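Verberg hand-held gripper: setup and upkeep notes
README for the tabletop basket station, maintained by Azra Vidmar

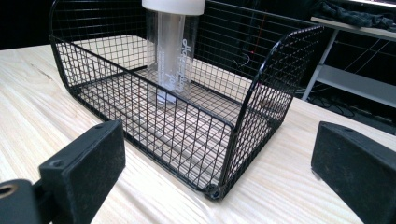 These notes are for the people who record with the Verberg gripper, and for the one who must open it when it stops working well. They cover the gripper, its camera and the table. They do not cover the recording software, which has its own README in the folder named Foteo.

If you only came to change the finger pads, go to "Fingers and pads".

What belongs to the station

- one Verberg gripper with two black fingers
- one camera, fixed to the gripper body and looking forward between the fingers
- the wooden table
- the wire mesh basket and the objects that go into it
- the Zultar case with hex keys, spare pads, spare screws and the calibration card

The clear cylinder with the white lid and the "decathlon" lettering is one of the objects. It stands upright in the basket at the start of a take. Please do not lay it down, the task text says "upright" and the labels depend on it.

Before the first take

1. Put the basket on the table with the low wall toward you.
2. Close the fingers by hand three times, fully, and open them again. The movement must feel the same on both sides. If one finger arrives later, stop and read "Uneven closing".
3. Start the camera and look at the preview. Both fingers must be visible, one in each lower corner. If you see only one, the camera has turned in its holder.
4. Hold the calibration card in front of the gripper and record 10 seconds. Move slowly.
5. Check the free space on the recorder. Under 30 GB we do not start a session.

The mesh is difficult for the tracking. Thin black wires make a repeated pattern, and the software may match one square with its neighbor. Percy Tello tried covering the table with a printed cloth to help with this. The tracking improved, but the fingers caught the cloth, so we went back to bare wood. Now we begin each take from a little farther away, so the tracker has the edge of the table to hold on to, and then go in.

Fingers and pads

The pads wear first at the front edge. A pad that looks only scuffed is still good. Change it when it is lifting at a corner, or when the cylinder slides during a normal lift. Always change the two pads together.

Take the finger off the bracket before you work on it. Clean the gripping face with alcohol, let it dry, press the new pad on and leave it under a weight for one night. Consuelo Muñoz wrote the older instruction, which said one hour. With the new glue this is too short.

Dust on the top of the fingers has no effect on the grip and you can leave it. Dust on the gripping face must go before every session. Use a dry brush, and not compressed air, which pushes the dust into the slide.

Tighten the finger screws until they stop and then no more. The bracket is printed, and we have already cracked one of them in February.

Uneven closing

In most cases it is the slide. Remove the lower cover, wipe the old grease from both rails and put a very small amount of new. If the problem stays, look at the link behind the left finger. Its pin walks out with time and must be pushed back until it is level with the plate.

After this work the zero position is changed. Run the width check in Cuadros and save the new value with your name. Takes recorded with the old value cannot be repaired later, we have lost more than 200 this way.

Camera

The holder has a small mark in white paint. The mark on the camera must meet it. Do not clean the lens with a sleeve -- there is a cloth in the Zultar case.

Known problems

- The preview sometimes freezes while the recording continues. Let the take finish and check the file.
- Clear plastic gives poor depth. We keep these takes, but depth should not be used for them.
- A finger tip can enter a square of the mesh and stay hooked. Open the fingers and move straight back. Do not twist the gripper.

Changes

March 20, 2023: new pad glue, new drying time, section about the pin added after the repair by Jahangir Akanda.

Questions about the hardware go to Azra Vidmar. For spare brackets, ask Wilson Agudelo and tell him if you need left or right, they are not the same.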